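Greiferset Brevon G7 — Finger, Pads und Bolzen für die Verpackungszelle

Das Greiferset Brevon G7 ist für Zellen gedacht, in denen gebündelte Kabel, Netzleitungen und kleines Computerzubehör gegriffen und in Karton gelegt werden. Es ersetzt die beiden Finger komplett, das Gehäuse des Greifers bleibt am Handgelenk montiert. Wer schon mit der Baureihe Bunero arbeitet, kann dieselbe Grundplatte weiter verwenden.

Lieferumfang

Zwei Gelenkfinger, schwarz, vormontiert
Zwei Fingerpads mit Kreuzstruktur
Ersatzbolzen in einem Beutel, dazu ein Innensechskant
Prüfblatt für die erste Inbetriebnahme

Einrichten vor dem ersten Griff

Der Greifer wird in offener Stellung montiert. Beide Pads sollen gleich weit von der Mitte stehen und sich leicht nach innen neigen. Danach wird die Kamera am Handgelenk so eingestellt, dass beide Fingerspitzen und die Ablagefläche gleichzeitig im Bild sind. Wir empfehlen eine helle und matte Fläche, schwarze Kabel sind darauf für die Bildauswertung besser zu trennen.
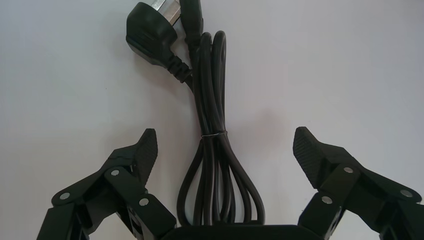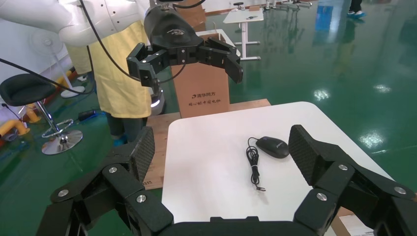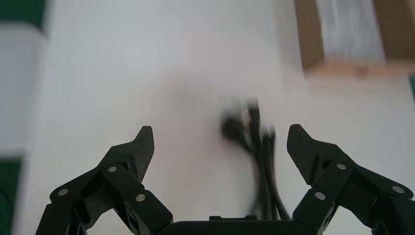 Alle drei Ansichten: Finger offen, Kabel auf der weißen Fläche.

Wartung der Finger

Die Gelenke laufen ohne Fett. Bitte verwenden Sie auch kein Sprühöl, es wandert auf die Pads, und der Griff wird dann unsicher. Nach jeder Schicht die Pads mit einem trockenen Tuch abwischen. Jeden Dienstag die Bolzen auf Spiel prüfen: Finger mit der Hand seitlich bewegen, bei abgeschalteter Zelle. Wenn ein Glied klappert, wird der Bolzen getauscht und nicht nachgezogen.

Ein Padwechsel dauert mit etwas Übung 15 Minuten. Alte Klebereste müssen ganz entfernt sein, sonst steht das neue Pad schief und die Spitzen treffen sich nicht mehr. Nach dem Wechsel den Nullpunkt neu anfahren und mit einem losen Kabelbund drei Probegriffe machen.

Häufige Störungen

Kabelbund rutscht beim Anheben — meistens ist das Pad abgenutzt oder der Bund wurde zu nahe am Stecker gegriffen. Den Griffpunkt in die Nähe der Bindung legen.

Ein Finger schließt später als der andere — Bolzen am unteren Glied prüfen, danach die Mittelstellung neu einlernen.

Kamerabild ist unscharf während der Anfahrt — Geschwindigkeit auf den letzten 81 mm reduzieren oder die Belichtungszeit kürzer wählen.

Bestellung und Ersatzteile

Pads und Bolzen sind auch einzeln erhältlich, die Finger nur als Paar. Für Greifer der Reihe Mulska wird zusätzlich der Adapterring Lumbao gebraucht, er liegt dem Set nicht bei. Fragen zur Montage beantwortet Noémi Pintér im technischen Service. Bitte geben Sie dabei die Seriennummer vom Gehäuse an.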